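Le tri au local : bacs, étiquettes et tournées

Galerie mise en ligne le 28 octobre 2019

Le tri des emballages au local de Gulamano a commencé au mois de mai, avec des sacs accrochés à des dossiers de chaise. Les sacs tombaient, se mélangeaient, et il fallait tout reprendre le vendredi soir avant la collecte. Depuis, nous avons essayé plusieurs dispositions. La page rassemble les notes prises au fil des semaines, avec les légendes rédigées par Yaroslav Vakulenko, qui s'occupe du rangement de l'atelier.

Les bacs

Ils sont en tissu gris, avec un fond sombre. Nous avions d'abord pensé à des caisses rigides, mais elles prenaient trop de place une fois rangées. Le tissu a un défaut : il boit ce qui reste au fond des bouteilles. Il faut donc vider et égoutter avant de déposer. Un chiffon humide suffit pour l'entretien, à condition de ne pas attendre un mois.

Les bords sont bas. On voit tout de suite ce qu'il y a dedans et on repère une erreur sans fouiller. En contrepartie, un bac se remplit vite, et il ne faut pas tasser, sinon les parois s'écartent.

Les étiquettes

Bottle, Plastic, Can : les mots sont restés en anglais. Le modèle imprimé vient de Skulto, l'association du rez-de-chaussée, qui accueille des gens de passage et travaille dans cette langue. Nous aurions pu les traduire, mais deux jeux d'étiquettes différents dans le même bâtiment auraient compliqué les choses. Lettres noires sur carton blanc, en gras, lisibles depuis l'autre bout de la table.

Pour la fixation, le ruban adhésif vert s'enlève bien. Les épingles avaient été essayées au printemps et abandonnées au bout de quelques jours : elles piquaient les doigts quand on soulevait le bac par l'avant.

La table

Les bacs se mettent côte à côte, le long du bord, étiquettes vers l'extérieur. Les objets à trier vont derrière et entre les bacs. On trie debout. La hauteur convient à la plupart des gens, et ceux qui préfèrent s'asseoir prennent un tabouret haut dans la réserve.
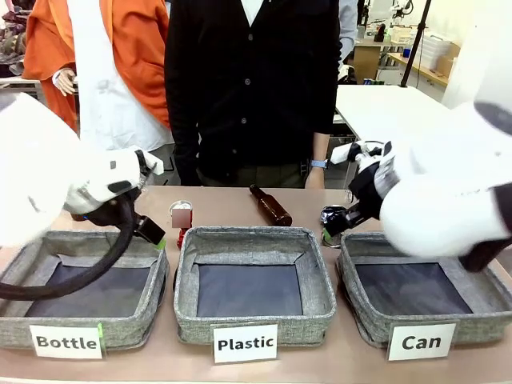
L'ordre retenu est toujours le même, de gauche à droite : les bouteilles, le plastique, les canettes. Il avait été question de mettre les canettes au milieu, parce que ce sont elles qui reviennent le plus souvent. L'essai a duré deux semaines. Ceux qui avaient déjà pris l'habitude se trompaient, et nous sommes revenus à la disposition de départ.

Les canettes

Écrasées, elles tiennent moins de place. Il vaut mieux les écraser à plat et sans forcer sur les bords, qui coupent. Une canette froissée va dans le même bac qu'une canette intacte, la question est posée presque chaque semaine. Sur la période de mai à octobre, nous en avons compté 949. Nous visions 1 000 — ce sera pour l'hiver.

Les bouteilles

Le bac Bottle reçoit les bouteilles entières. Les bouchons sont retirés et mis à part dans un bocal, près de l'évier. Total sur la même période : 300. C'est moins que prévu, sans doute à cause de la fontaine à eau installée dans le couloir en été, qui a fait baisser les achats.

Le plastique

C'est le bac qui pose le plus de difficultés. On y met les barquettes, les gobelets et les petits emballages. Les films fins n'y vont pas : l'entreprise Evix, qui passe prendre les sacs, les refuse. Ils partent avec les ordures ordinaires, en attendant mieux. Les pots de yaourt sont acceptés s'ils sont raclés. En cas de doute, laisser l'objet sur la table, quelqu'un regardera.

La tournée

Les bacs sont vidés dans des sacs transparents, un sac par matière, fermés par un nœud simple. Evix passe le mardi matin. Les sacs doivent être dans la cour la veille au soir, contre le mur de gauche — pas devant la porte de Sung, l'imprimeur, qui reçoit ses livraisons très tôt. Depuis la rentrée, 94 sacs sont partis de cette façon.

Le rangement

Après la tournée, on secoue les bacs dehors, on essuie le fond et on vérifie que les étiquettes tiennent. Le rouleau de ruban vert se trouve dans le deuxième tiroir, avec les ciseaux. Merci de l'y remettre, il a déjà disparu deux fois.

Il manque encore un bac pour les piles. Si vous en avez un qui ne sert plus, de préférence avec couvercle, vous pouvez le déposer à l'entrée du local aux heures d'ouverture.

Textes et légendes : Yaroslav Vakulenko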